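Arketti Block-Stacking Cell: Set-up and Care Guide
Section 4. Gripper, cables and work surface 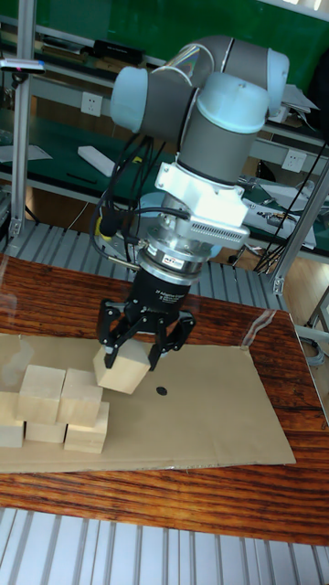

Category: Routine checks / Arm and tool end

4.1 Before you start

This section covers the tool end of the arm, the cables that serve it and the table it works over. It applies to cells fitted with the two-finger adaptive gripper. Cells with the Praner suction head are covered in Section 6.

Carry out the checks in 4.2 to 4.4 at the start of each working day, and again after any collision stop. The teaching steps in 4.5 are only needed when the cardboard sheet has been replaced or has moved.

You will need:

Hex keys, metric set
Dry lint-free cloth
Soft brush
Steel rule
Fresh cardboard sheet, if the old one is worn
One test block

CAUTION: Press the emergency stop before putting your hands between the fingers or near the wrist joints. Pausing the program from the pendant does not remove power from the gripper.

4.2 Checking the tool end

1. Jog the arm to the service position. The gripper should be clear of the table and at a height where you can see the coupling without bending.

2. Press the emergency stop.

3. Hold the gripper body and try to turn it gently by hand. There should be no play between the gripper, the silver coupling and the bracket above it.

4. If there is play, tighten the coupling screws in a cross pattern. Do not use thread lock on these screws.

5. Look at the small red-and-white label on the front of the coupling. It should face the front of the cell. If it has turned to one side, the tool has slipped and must be taught again (see 4.5).

6. Brush dust out of the finned section of the bracket. Wood dust collects here quickly when unfinished blocks are in use. Do not use an air line, as it pushes dust into the joints.

7. Wipe both fingertips with the dry cloth. Resin on the pads makes blocks stick on release.

4.3 Checking the cables

The tool cables leave the wrist on the left, loop down beside the coupling and go back up to the arm. The loops need to be long enough for the last joint to turn fully both ways.

1. Release the emergency stop and restart the arm in slow mode.

2. Turn the last joint to each end of its travel. Watch the loops the whole time.

3. Stop at once if a cable pulls tight, catches on the bracket or passes between the fingers.

4. Return to the service position, press the emergency stop and adjust the slack. Fasten with hook-and-loop straps only. Cable ties cut into the sleeve on this model.

Note: Cables that hang from the rear bench must stay behind the table. If one has worked its way forward, clip it back to the frame.

4.4 Preparing the work surface

The blocks are handled over a flat sheet of brown cardboard. It stops the table finish from being marked and cuts down reflections from the polished wood, which can upset the vision system.

1. Clear all blocks from the sheet.

2. Check that the sheet lies flat. A slight curl at the front edge is acceptable. A curl under the pick area is not, and the sheet should be changed.

3. Check the black dot used as the placing target. If it is faint or torn, put on a new one of the same size.

4. Fix the rear corners with low-tack tape. Grindon sheets come with the tape already applied.

5. Put the blocks back on the left part of the sheet and keep the dot clear.

4.5 Teaching the pick height

1. Place the test block over the dot, square to the table.

2. Load the program TEACH_Z and choose slow mode.

3. Lower the open gripper until the fingertips are 14 mm above the cardboard. Measure with the steel rule.

4. Close the gripper. Both fingers should meet the block at the same moment. If one touches first, open the gripper, move sideways by 2 mm and try again.

5. Raise the block just clear of the sheet and look at it from the front.

6. If the block hangs with one corner lower than the others, note it on the sheet in the cell folder. The stacking program allows for a small tilt. For a larger one, lower the block, open the fingers and repeat from step 3.

7. Save the height and run the program once without stacking.

CAUTION: Do not reach under a block held by the gripper. The fingers open when tool power is lost.

4.6 Faults at the tool end

Block drops during lift: clean the fingertips, then check the grip force setting.
Block stays stuck after release: resin on the pads. Clean as in 4.2, step 7.
Stack leans to one side: cardboard not flat, or coupling turned.
Error 17 on the pendant: gripper not answering. Check the plug at the wrist, then restart the controller.

If Error 17 comes back after a restart, leave the cell switched off and call Rajput service.

Section revised 2nd May. Replaces the April issue.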